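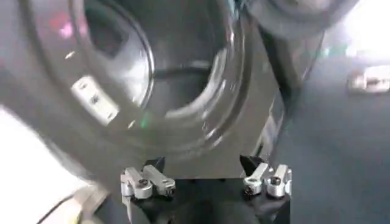 The Trolberg cardigan leaflet gives a gauge of 7 stitches to the inch and says nothing about rows. That was normal for its time. The knitter was expected to work each section to a length in inches, so row gauge hardly mattered until the armhole, where the decreases are written by the row and the depth is not.

I bought the leaflet in June from the secondhand shop in Pundport, along with a bag of buttons I didn't need. The yarn it calls for is long gone. The leaflet lists it by the ounce, with no yardage, so the substitution has to be worked out from the stitch gauge and the look of the fabric.

My first choice was Stadent fingering, in a 50 gram ball with 200 yards. On size 2 needles it met the stitch gauge without any trouble. The fabric was firm and held a crease when folded, like the fabric on the leaflet cover.

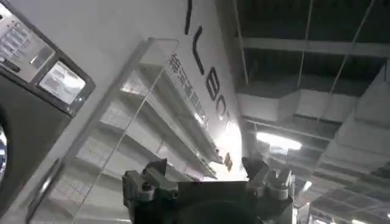
Row gauge was the problem. Stadent is a round, tightly plied yarn, and my rows came out shorter than the armhole shaping seems to assume. Worked as written, the sleeve cap would end up too shallow for the body. I charted the cap on graph paper, measured along the curve, and compared it with the armhole. The cap lost.

There are two ways to fix this:

- Add plain rows between the cap decreases, spread over the middle third.
- Work the cap as written and shorten the armhole to match.

I took the first. The armhole on this cardigan is already high, and a shorter one would bind.

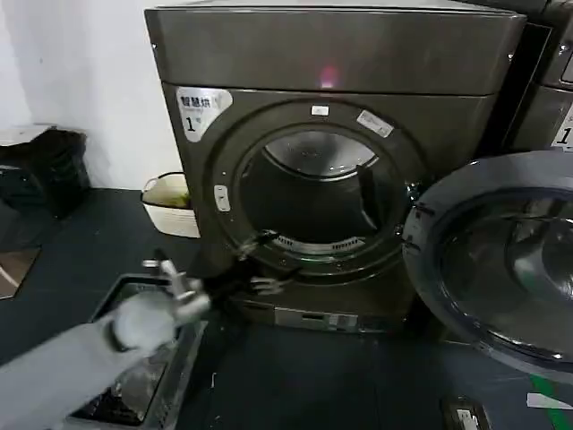 **Maren Ostby**
*Pattern tester and sample knitter*

The button band needed a separate decision. The leaflet has it knitted sideways in a long strip, then sewn on while slightly stretched. "Slightly" is not defined. I knit mine on the same needles, pinned it to the front edge, and kept going until it reached the neck with a light pull – enough to lie flat, short of making the edge pucker.

The needles are Dahlgren steel straights. The points are sharper than I like for a splitty yarn, but Stadent doesn't split, so they stayed. The finish is slick and the stitches move quickly, which helps on long purl rows.

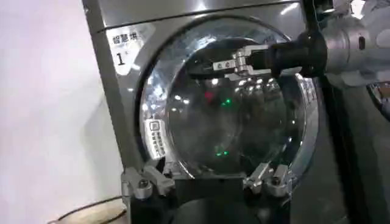

One note on the neckline. The leaflet says to pick up stitches "evenly" and gives a total for one size only. I marked the neck edge into quarters with scrap yarn and divided the total among them, with a few extra at the back corners. The ribbing sits close to the neck and the collar points match.

The left sleeve is still on the needles. I wrote the added cap rows in pencil on the back of the leaflet, next to somebody's sums for a hat.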